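Duggan Rules

The Duggan Rules are a set of good-practice guidelines for testing robot arms in computer simulation before the same programs are run on real machines. They are named after the Duggan workshop in Prustdale, where the first version was put together over one long April by a small group of arm programmers who had grown tired of arguing over whose test results could be trusted. The rules are voluntary, and people who use them tend to speak of them with real fondness, partly because they are written in plain language and partly because the whole text still fits on 18 pages.

Background

Before the rules were written, most teams tested grasping programs against a blank backdrop, with even light and the camera held level. Programs that did beautifully in those conditions often struggled once anything in the view changed. Colm Rafferty, who edited the first version and most of the later ones, collected 352 test reports from teams willing to share them, and found that nearly 100 left out how the backdrop had been chosen. His notes on those reports became the opening chapter, and they remain a friendly and rather rambling read.

Scene variation

The best known part of the rules deals with surroundings. A test set should include outdoor as well as indoor backdrops, tilted views as well as level ones, and objects that are small or dark enough to be confused with the gripper itself. Backdrops don't have to be places where an arm would ever be put to work (a garden is perfectly acceptable), but every one used must be listed in the report, including those in which the program did poorly.

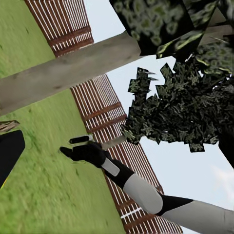 A simulated arm and a small black cylindrical object in a steeply tilted outdoor setting.

Reporting

Under the reporting chapter, a team gives the number of trials, the starting pose of the arm, and the point at which a grasp is judged to have succeeded. A single still isn't accepted as proof of a grasp; the record has to cover the approach, the closing of the fingers and the lift. Failed trials are kept with the rest. The Hernach supplement, added later, asks for the simulator's contact and friction settings too, and includes a handy form for writing them down.

Use and criticism

Kultgate adopted the rules for its own training courses and still hands every newcomer a printed copy. Critics have said that the scene chapter asks too much of small teams, as a full test set calls for 93 backdrops. Rafferty has been sympathetic to this, and the current version allows a shorter set for early work, provided the report says so on its first page.

See also: Hernach supplement; Simulation testing; Grasp planning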